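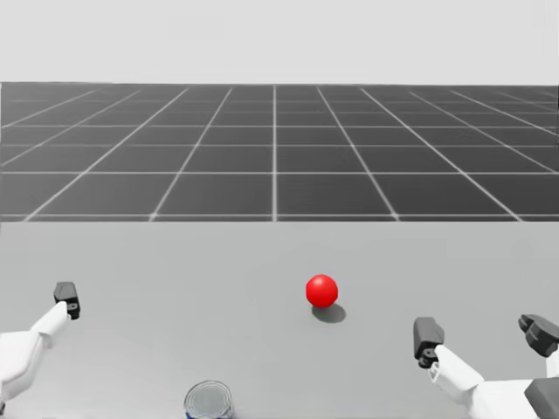

Seasonal Menus and Special Dinners
Handout 3: Planning the one-off harvest supper

Last time we looked at the weekly menu. Now for the fun part — a single evening, one long menu and a full room! A harvest supper lets a kitchen cook exactly what the grower has that week, and guests love it. 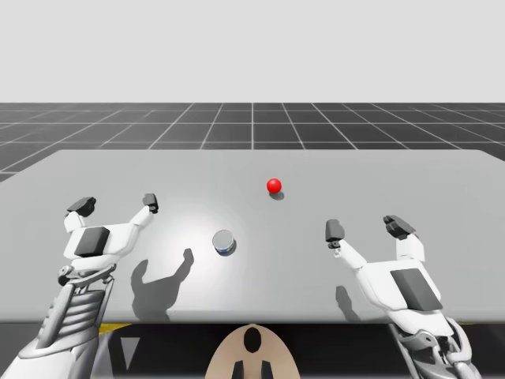 Mostafa El Khatib, Course Tutor, Menu and Events

Start with the grower, well before you write a dish down. Ask what will be ready in October, what might be over by then, and what there's far too much of. A glut of squash is a gift. You can roast it, pickle it, turn it into soup and still have some left for the staff tea.

Our running case is the supper at Dandar, a farm kitchen that seats 50. Tickets and drinks brought in 2,000 pounds, and nearly half of that went on food. Look at where the money went before we meet. The lamb is the obvious one, but the butter is worth a look too.
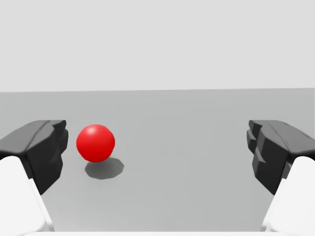 Three courses are plenty for a first attempt. Put one cold dish at the front so the stoves are free for the main, and choose a pudding that sits happily in its tin until it's wanted. Plum cake is lovely for this. So is a baked custard, if your oven behaves!

Write the menu in plain words. "Beetroot, soft cheese, walnuts" makes people hungry. Long sentences about the soil do not.

Allergies: ask when people book and ask again at the door. Keep the list by the pass. 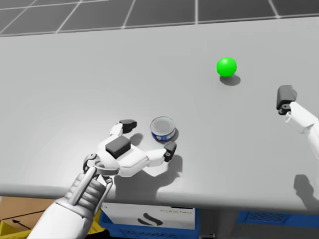 Robotic hand open around a small round tin can

For next session: draft a supper menu for Rahimi or Jaseton (grower lists are in the course folder), with one swap ready for each dish in case the crop fails. Bring a rough costing as well — pencil is fine.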